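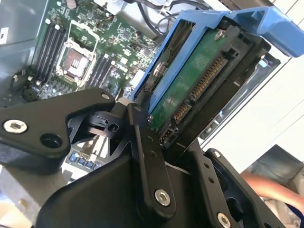 Search tickets

Ticket 621 — Scheduled nightly export stops after the first 1000 rows
Product: Wistora Stock, hosted
Customer: Cheema garden supply, Pranton warehouse
Opened by: Emese Katona
Priority: Normal
Status: Closed
Last updated: 27 Oct 2020

Reported problem

The nightly stock export arrives on time but the file is short. It has a header line and 1000 rows, then ends. Our item list is well over that. No error in the job history, every run is marked Complete. The purchasing sheet reads from this file, so anything past the cutoff shows as zero on hand and gets flagged for reorder. Purchasing caught it when the sheet asked for potting mix we already have stacked to the ceiling.

Manual export from the Items screen gives the full list. Only the scheduled one is short.

Support, first reply

Thanks for the detail. Please send the job settings page as text and tell us which user the job runs under. Also let us know if the short file always ends on the same item.

Customer

Settings below.

Job name: NIGHT_STOCK
Format: CSV, comma, quotes on text fields
Filter: none
Sort: item code
Run as: bukia_sync
Deliver to: SFTP, folder /in/stock

The last item is the same in every file I checked, until someone adds an item with a lower code. Then it moves up by one. So it looks like a row limit and not a bad record. I did look at the record right after the cutoff anyway, in case there was a stray quote mark in the description. There isn't.

Support

Agreed, that points to a limit. Things to try, in this order:

Run the job by hand with the Run Now button and check the row count.
Change Run As to your own login and run it again.
Put it back to bukia_sync when you are done.

Customer

Run Now under bukia_sync: short file, same as at night.
Run Now under my login: full file.
Put it back. So it follows the user.

Support

The bukia_sync account was made for the Bukia connector. Accounts created by the connector setup get the "Integration — basic" role, and that role has a page size cap on list reads. The connector asks for one page after another, so it never runs into trouble. The scheduled export asks once and writes whatever comes back.

Fix on your side: Admin, Users, bukia_sync, Roles. Add "Export — full list". Leave the existing role in place or the connector will stop signing in. Save, then wait for the permission cache to clear before testing. Signing the user out under Active Sessions clears it right away.

Customer

Added the role. First test was still short, but I had skipped the Active Sessions step. Signed the user out, ran it again, full file. Row count matches the Items screen. Connector still signs in.

Two things I would like noted. The job should not say Complete when it has left rows out. And the help page for scheduled exports doesn't mention roles at all — I read it twice before opening this.

Support

Both passed on. The job status change is logged as a defect and is planned for the December release. It will show "Complete with limit" and give the row count. The help page now has a section on roles.

Can we close this one?

Customer

Last night's scheduled run was full too. Purchasing has reloaded the sheet and cleared the false reorders. Yes, close it.

Resolution: missing role on the run-as account. No change made to customer data.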